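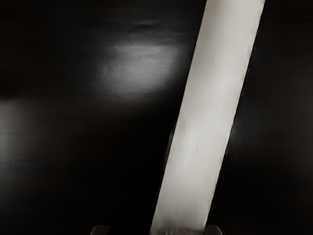 Student speech cases in public schools start from one question: did the school have good reason to expect that the speech would disrupt class or interfere with other students' rights? A school doesn't have to wait for the disruption to happen, but it needs more than a dislike of the message. Read the standard as a line with one firm side and one loose one. The pale bar at the top of the handout has a crisp right edge and a blurred left edge, and the case law is much the same. Political messages worn quietly are on the clear side. Jokes, double meanings and pictures of weapons are on the blurred side, and lower courts have split over them.

Week 13: Dress codes and the First Amendment
Instructor: Jericho Talavera

Terms to know before class

Viewpoint discrimination. The school allows one side of an issue and bans the other. Courts are very suspicious of this.

Content-neutral rule. The rule applies no matter what the clothing says. A ban on all printed shirts is content-neutral. A ban on shirts about elections is not.

Overbreadth. The rule covers a lot of protected speech along with the speech the school may limit.

Problem for discussion

Vernora Middle School has 288 students. Its handbook bans clothing that "may cause offense." In November a seventh grader named Bautista wore a shirt opposing a plan to close the Drultwood branch library. A teacher told her to turn it inside out. She refused and was sent home for the day. Two other students wore shirts supporting the plan that week and were not stopped. The district, Vallent Unified, has 3,100 students and no written policy of its own.

Work through these points in order.

What facts could the school use to show it expected a disruption? One complaint from a parent is in the record.

Does the treatment of the other two students change your answer?

Is the handbook wording overbroad on its face? Draft a narrower version, two sentences at most.

Who should be named as defendants, and can the family ask for both an injunction and damages? Review the notes on Section 1983 from week 12.

Bring a one-page outline. Citations can be in short form.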